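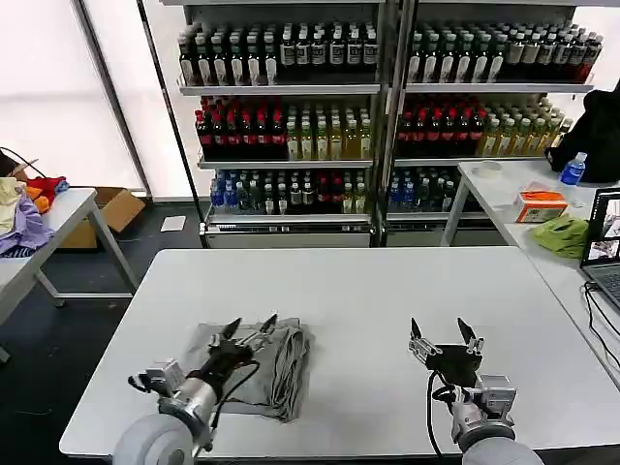
A gray cloth on a white table, half flat and half bunched.

How to Wash and Soften Kitchen Towels So They Soak Up Water Again
May 15, 2025

I love a good old kitchen towel! If yours just push water across the counter, don't throw them out yet. Most of the time they're coated with leftover detergent and fabric softener, and a good strip wash will take care of it.

What you need

Cotton or linen towels, up to 10 at a time
Washing soda, 3 tablespoons
Plain white vinegar, one cup
A deep sink or a big bucket

Step 1. Sort them
Keep whites away from anything dark or red. I learned this one August with a Fiore tea towel that turned a whole load pink (still pink, still in use). Set aside anything with wool or silk in it.

Step 2. Soak
Fill the sink with the hottest tap water the care label allows and stir in the washing soda until it's gone. Wear gloves for this part. Push the towels under and leave them for 40 minutes, giving them a swish whenever you walk past. The water may go a truly amazing shade of brown!

Step 3. Wash
Wring them out, drain the sink, and run them through a normal warm cycle with half your usual detergent and no softener at all.

Step 4. Rinse with vinegar
Run one more rinse and pour the vinegar into the softener drawer. Never mix it with bleach, and skip it if your washer's manual says no vinegar. The smell goes away as they dry.

Step 5. Shake and dry
Give each towel a hard snap before you hang it. It really does help with stiffness, especially on linen. If you use a dryer, go with medium heat and take them out while the hems are still a tiny bit damp.

Step 6. Test one
Drip a spoonful of water on a dry towel. If it sinks right in, you're done. If it beads up, go back to Step 2 for that towel.

How often?
I do mine every 3 months or so, more if there's been a lot of frying. Waffle weaves hold on to grease longer than flat ones, so check those first.

Next up: getting candle wax out of a tablecloth.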